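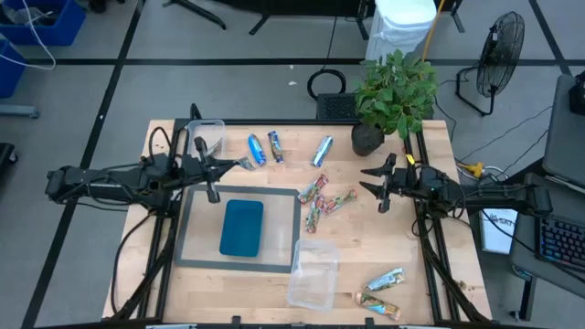

Ticket 578: Scheduled export stops before the last rows
Product: Plirkeck Reports
Status: Waiting for customer
Opened: April 23, 2019

Hello,

we use the scheduled export to send our stock list to the Mindau warehouse every night. The list has 600 rows. Since the update, the file which arrives has only 400 rows and the job is still marked as "Completed". There is no error in the log.

What I have tried:

I ran the same export by hand from the browser. All 600 rows are there.
I deleted the schedule and made it new, with the same name. No change.
I changed the format from XLS to CSV. The file is smaller but it stops at the same row.
I looked at the row after the last one for strange characters. It is a normal article, short name, no accents.

The timeout in the schedule settings is 30 seconds. I wanted to set it higher, but the field is gray for me — maybe my role does not allow it.

Reply from Miltberg Support

Thank you for the clear report. Please ask your administrator to open Settings, then Jobs, and to set the timeout to 600. The manual export does not use this value. After this, run the schedule one time and attach the new log.

Customer update

Our administrator at the Yusof office has changed the value. The first run gave me all rows. The second run, with the filter "active only" switched on, stopped again at 400. I attach both logs. Is the filter applied before or after the rows are counted? In the manual from November I could not find this.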